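Dorkley Covering Paper, Brown

Dorkley covering paper is supplied by Platness for workrooms, teaching kitchens and shared tables. Each roll is 28 inches wide and 200 feet long. Orders of 50 rolls or more ship by freight. 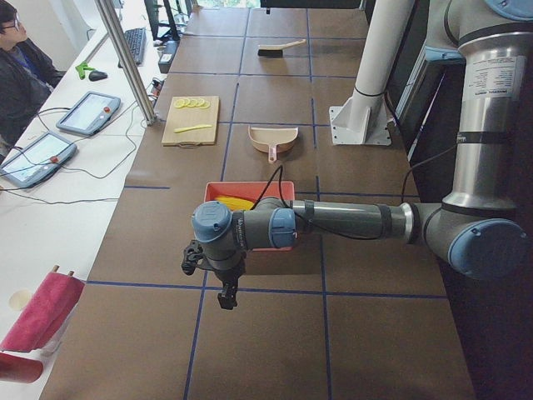

Covering paper should be laid flat and secured before any marking is done. Thin tape may then be applied to divide the surface into working areas, as with the dark blue lines forming a grid of rectangles on this long table. Tape is sold separately under the Sidura name.

Rolls should be stored upright. Bulk inquiries may be directed to Ginette Ross, Monday through Friday.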